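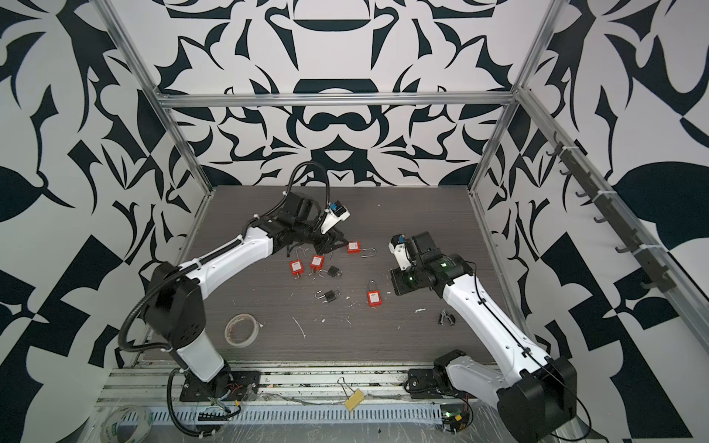

Running the padlock table on open day: quick how-to

Archana asked me to write this up before Thursday so whoever takes the second shift isn't guessing. Typed fast, fix what you like.

What you need
Red safety padlocks, the small black ones, keys. Masking tape. The Trurix laptop, charged. Visitor sheet from the Tollow front desk.

Before doors

1. Power up both arms, left first. Wait for the laptop to show both as ready. Takes a minute, dont click twice.

2. Home position, then the slow profile. Never the bench profile with visitors in. Carmela Vallejo has the password if it's locked you out.

3. Lay the padlocks in the middle where both grippers can reach. Doesn't have to be neat. Keys close by.
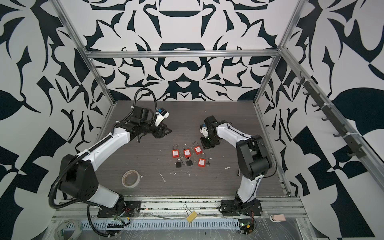

Red locks, black locks and keys between the two arms.

4. Dry run. One pick with each arm. If a grip looks crooked, stop, move the lock by hand, go again.

With a group

Groups are 12 people, no more, the room gets loud. Plan on 36 minutes each with questions. We had 29 signed up for the first hour in July and it was too many, hence the limit.

Start with what a lockout padlock is for. Most people have never met one. Worker shuts off a machine, locks the switch, keeps the key. Two sentences, move on.

Then one arm at a time. Pick up a red lock by the shackle and just hold it there. Let people look at the wrist camera view on the big screen, they like that more than the arm itself. Don't talk over it.
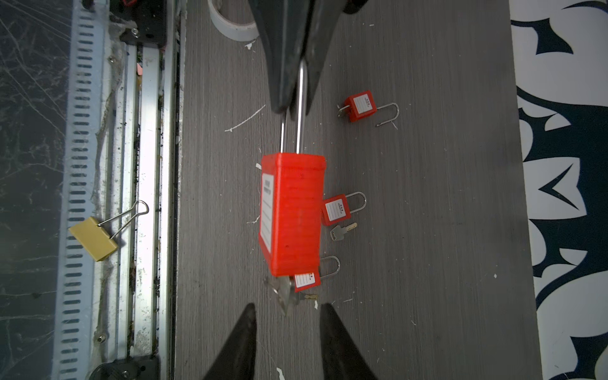

Kids will ask if it can open the lock with the key. Say keys are the hard part and it's what the Plemitex people are working on. Don't promise a try. If Archana is in the room let her take that one.

Both arms together comes last. Bring them in toward each other slowly, pause when they're close, ask the group which one should move first. Gets a laugh and gives you time to check the laptop.

If something goes wrong

Lock dropped: leave it, finish the motion, then reset.
Lock out of reach: stop both arms, hands in only after the laptop says stopped.
Camera view frozen: close the window and reopen. Not the whole program!!
Anything else, red button, get Carmela.
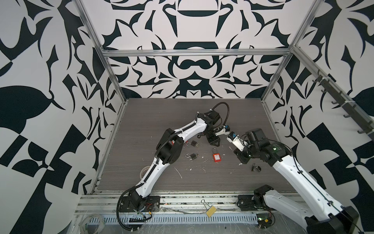 Between groups, home both arms again and put the locks back in the middle. Check the cables havent snagged at the wrists. Water and coffee stay on the Barroso side of the room, please.

End of day

Slow profile off, arms home, power down right arm then left. Keys go in the envelope, count them. Visitor sheets to the front desk, we printed 300 so there should be plenty left for next time. Laptop back on charge.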